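Giltby talk, school science rooms on a small budget. September 7, 2025

start: thank Aileen Saludo for the room and the coffee. mic check. ask who teaches in a room that used to be something else (hands up, wait for them)

My room was typing. 700 square feet, 2 sinks, one drips. Got it the summer the Layug building closed and we all had to squeeze in. Tell the key story, keep it short this time.

Money. We had 1122 dollars for the whole year, dont apologize for it, say the number and stop. Most went on goggles and the eyewash. Goggles are not the place to save. Old frosted ones just end up on foreheads.

Then glassware. Buy the plain beakers, buy extra of the small ones. Kikia catalog is fine for these, shipping is slow, order before October or you wait. Skip the fancy sets in foam, half of it never leaves the box

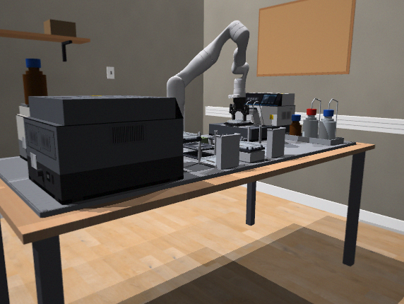
Benches next, this is what people email me about. Ours came from a closed cafeteria, sanded by parents over a weekend. Wood is ok!! Cover the part you spill on. A mat with a raised rim over most of the top, strip of bare wood left along the front, that's the layout I'd go for. Notebooks and elbows get the wood. Look at your big boxes too, check where the vent slots and the power socket are before you shove anything up against a wall. We pushed our old incubator tight in a corner and had to drag it out agian in the first week.

Storage. Label the shelf AND the tub. Kids put stuff back if the tub has a home. Chemicals locked, seperate list, list taped inside the door, copy in the office.

(if running late skip to sharing)

Telosness slide - the sign-up sheet thing. Three schools, one set of microscopes, goes round by car. Rules: count them out, count them in, whoever has them buys the bulbs. Had one fight over it, mention it, no names. Works better with a paper sheet than the shared calendar, people forgot to look.

What I would do different: get the eyewash first. Ask the district for the old sinks before they go in the dumpster. Stop saving boxes.

questions, ten min. Handout by the door, take two if your principal needs one. remember to get the adapter back from Aileen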